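Learning from Demonstration, Lecture 9 notes
Action chunking, and why two arms make everything harder
Posted 2021-02-12

Welcome back, everybody. Last time we left off with plain behavior cloning, and I promised we'd get to the part where it falls over. Quick reminder of the setup: we have a pile of demonstrations, each one a sequence of observations and the actions a person took while teleoperating the arms, and we train a network to predict the action from the observation. It's supervised learning, really, and for short tasks it does surprisingly well.

The trouble is drift. The policy makes a tiny mistake, lands somewhere the demonstrator never went, makes a slightly bigger mistake there, and off it wanders. If you worked through the derivation in Lecture 8 (please do, it's a lovely one and it will come up again), you'll remember that the worst-case error grows with the square of the episode length. Long tasks get punished a lot more than short ones.

There is a second trouble that gets less attention, and it's pauses. People hesitate when they teleoperate. They line up a gripper, stop, have a think, then go. A policy that only sees the current observation can't tell the start of a pause from the end of it, so it learns to sit still, and sometimes it sits still forever. Those of you who came to the demo in July will remember the very long silence.

Chunking helps with both. In place of one action, the network predicts the next k actions together. With k = 20, the policy makes one twentieth as many decisions over an episode, so there are fewer chances to start drifting, and a short pause can fit inside one chunk where the network can learn its length. The price is that the robot is running partly blind between predictions. If the object slips on step 2, the policy won't react until step 21. You'll want to keep that trade in your head for the homework.

Our running example for this unit is the box task from the Jitance project, which Joris Verstraete set up and has been kind enough to let us use. The goal is for the two arms to open a latched wooden box. I like it because neither arm can be treated as a spare: one has to steady the box while the other deals with the latch, and if the steadying arm pushes too hard, the latch is no longer where the other one expects it.

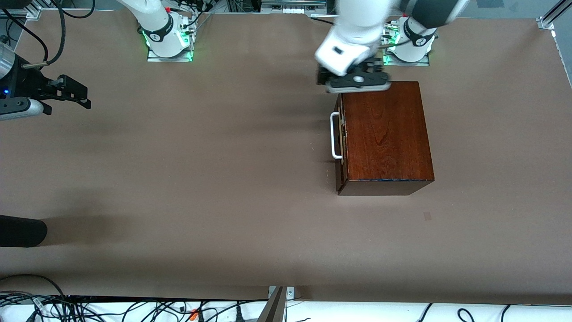 Figure 9.1. Box task workspace. The robot's right arm is at the left of the picture, with its gripper open; the left arm's gripper is at the upper rim of the box.

Keep the naming in mind when you read the logs. Left and right always mean the robot's left and right, and every year someone swaps them and spends an evening debugging a perfectly healthy policy.

Now, the two-arm question. You could train a separate network for each arm, which is tempting, but then each one has to guess what the other is about to do. Or you could stack both arms into one action vector and predict a joint chunk, and that's what we do. The joint chunk lets the network learn the timing between the arms directly from the demonstrations.

Alcides Cordeiro collected 287 demonstrations and trained the joint model with 3 random seeds. At k = 1 the typical failure was the steadying arm creeping away from the box while the other arm was still approaching. At k = 20 the creeping mostly went away. When he pushed k a good deal higher, a new failure showed up — the free gripper would close beside the latch and carry on through the whole opening motion with nothing in its fingers. It's a bit sad to watch, but it's the blind-running problem from earlier, plain as day.

For next time, please read section 12 of the course reader and bring answers to these:

Why does a joint chunk help with timing even when both arms see the same camera views?
Suppose you replan every 5 steps but still predict 20. What do you do with the overlapping predictions, and what might go wrong if you simply average them?
Sketch a task where k = 1 would beat k = 20.

Office hours are in the Stidville room as usual, and do bring your plots, even the ugly ones.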